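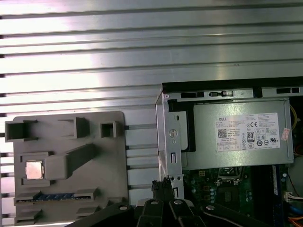

Computer repair night is back at the Dikeo Street hall, and the desktops are flying

I went along on Friday for what I thought would be a quick look and came home three hours later with dusty sleeves and a memory module in my shirt pocket (I've returned it, Cherry Mae, it's on your bench). If you haven't heard, the Zavano Repair Club has started up its desktop nights again after the winter break, and there's a very healthy pile of old office towers to get through.

The pile came from Golestani, the accounting office over the road from the bakery, which has been clearing out its back room. The club picked up 59 machines in two van loads. They range from quite decent to what my dad would have called agricultural, and a fair few of them are Dells, which made a lot of people happy. The cases open without a wrestling match and the insides are laid out sensibly, so a beginner can have a go without skinning a knuckle.

Cherry Mae Pangilinan is running the nights this time. She used to fix cash registers for a living and she has very firm ideas about how you lay out your parts. Everything that comes out of a case goes straight into its own spot. The grey plastic trays are her favourite thing in the building, and I can see why. There's a square recess for the processor and a long slot for the memory with clips at either end, so you're never patting around under a manual looking for a chip the size of a biscuit corner.

"I don't care how clever you are, if you put a CPU face down on a bench I'm taking your screwdriver," she told the four of us at her table. She meant it too! A bloke who shall remain nameless lost his for ten minutes.

My own tower was a bit of a saga. Lid off, dust out, one stick of memory out and another in, then a lot of squinting at the little latch while I worked out which way it wanted to go. It was toward me, of course. I'd been pushing. Once it was all back together I got a beep, a long nothing, and then the start-up screen, and I may have cheered louder than a grown adult should in a hall with a wooden floor.

By the time the urn went off, 19 of the machines had been tested and tagged as good to go. They'll be wiped, set up with a basic office program and a web browser, and passed on to families through the Sanard Learning Centre, which already has a waiting list. The rest will be sorted over the next few sessions. Anything that can't be saved gets stripped for parts, and the club is especially keen to hang on to memory, fans and those fiddly little case screws that vanish the moment you look away.

There was some lively talk over the tea about whether the oldest towers are worth the trouble. One side reckons the power bill makes them a poor gift. The other side (my side, I'll admit) thinks a slow computer beats sharing a phone between three kids doing homework. Cherry Mae has settled it for now by putting the slowest ones on a separate shelf, and she'll ask the learning centre what they want done with them.

The club raised $465 at its sausage sizzle in July, and that has gone on thermal paste, cleaning supplies, a new set of screwdrivers and a decent lamp for the end table, where it's always been gloomy. They could still do with keyboards and mice, wired ones for preference, and any monitor cables you've got coiled up in a drawer. Please don't bring printers. There are already three in the hallway and they're starting to look permanent.

Sessions run every Friday from 6.30 pm until everyone gets tired. The room fits 40 at a pinch but it's much nicer with fewer, so put your name on the sheet by the hall door if you're planning to come. No experience needed, and kids over ten are welcome with an adult. Wear something you don't mind getting grubby, tie your hair back if there's enough of it to tie, and bring a mug, as the hall ones have mostly lost their handles.

I've put my name down for next week and I've asked for another Dell.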